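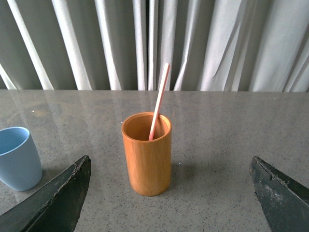
A bamboo cup with a striped straw on a speckled gray tabletop.

The man who runs Puvar would prefer that his name stay off things. It isn't on the discs, it isn't on the website, and he asked that it be left out of this piece too. Puvar is a home video label with one full-time employee, and its next release is a crime picture called Stiletti, which played a few theaters, went to television in a shortened version and then dropped out of sight. The disc is due in May.

He first saw it on a tape his uncle had recorded off a local station. "It had the weather warnings crawling across the bottom," he said. "I thought it was pretty bad, to tell you the truth. The story made no sense. A guy gets off a bus in one scene and he's dead in the next, and everybody's talking about what he said at dinner. What dinner? I watched it again the same week to see if I'd fallen asleep."

He hadn't. The television version was missing 19 minutes, among them the whole dinner, and the order of two of the remaining reels had been changed. He learned this years later from a script that came up for sale in a box of other scripts. By then he was putting out discs, mostly regional horror, and he started asking about Stiletti whenever he talked to a collector or an archive.

The print turned up in Flornel, in the basement of a theater that had been a furniture store for a long time. The building's new owner wanted the cans gone and had already thrown out the trailers. "That still bothers me," he said. "I'd have liked the trailers. But there were eight cans on a pallet, and six of them were Stiletti, and the other two were a travel short about fishing. I drove them home with the windows down. Vinegar smell. You don't forget it."

All of the picture was there. The sound was worse. Reel four had been run on a badly adjusted projector for what must have been weeks, and the track had scratches from end to end. He sent everything to Nieto, a lab he has used since his third release, and asked them what they could do for the money he had.

The scan went without trouble. Nieto's people repaired the perforations by hand and remade the old splices, up to 175 of them in the worst reel, many done with tape that had gone yellow and sticky. The color took longer. Nobody from the production had kept notes, and the print had faded toward pink, so there was a lot of guessing.

"People get upset about color," he said. "They'll tell you it should be warmer or it should be cooler, and they've seen the same bad tape I saw. What I had was a set of lobby cards and the costume notes in the script. It says the coat is bottle green. Fine. We got the coat to bottle green and then we looked at what happened to everything else. The faces came out looking like faces. I stopped there."

I asked whether he had been tempted to clean up the grain.

"No. I've done it once, on an early disc, and I got letters. They were right. If you take the grain off, the wallpaper turns to soup. There's a lot of wallpaper in Stiletti."

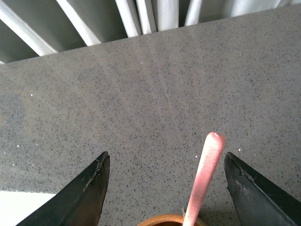 He is less firm about the sound. The scratches in reel four have been reduced, and there is one line of dialogue, spoken in a stairwell, that came from the tape. He moved it over himself, on his home computer, late at night, and he said anyone with headphones will hear the change. There is a note about it in the booklet. He went back and forth on using subtitles there and leaving the track alone, and he asked the person who does his subtitles, who told him to use the tape.

The disc will carry both cuts. The television version has been rebuilt from the new scan, with the reels in the wrong order, as it aired. I said that seemed like a lot of work for a version he had just described as making no sense.

"That's the one people remember," he said. "There are maybe a couple of message boards where this film gets talked about, and everybody on there saw the TV cut. Some of them like it better. One guy has a theory that the man on the bus is a ghost. I don't want to take that away from him. And it's cheap to include, the material's already scanned."

Other extras are thin. There is the fishing short, which he put on because he liked it. There is a commentary by a writer who covers crime films, recorded in one sitting with a cough left in, and a gallery of the lobby cards. He tried to find members of the cast and reached one, who had a small part in the nightclub scene and had never seen the finished film. She talked to him on the phone for an hour and then decided against being recorded. He mailed her a check disc.

The first pressing is 881 copies. I asked about the number, which is an odd one, and he said it was what the budget came to after the slipcovers. He doesn't expect to sell them quickly. His best seller took two years to go out of print, and one of his early titles is still stacked in the hallway, where his kids use the boxes as a bench.

How does he think Stiletti holds up, now that it can be followed from start to finish?

"It's good. It's a good B picture. The middle drags, there's a chase on foot that goes around the same block twice, you can see the same barber pole. But the dinner scene is terrific. It's nine people at a table and you can tell who's afraid of who before anybody says it. I waited a long time to see that dinner."

He has two more titles signed for later in the year, a comedy and something he would only call a western with a boat in it. The comedy is already at Nieto. For the western he has the rights and no print, and he would like to hear from anyone who owns one, in any condition, through the contact page on the Puvar site.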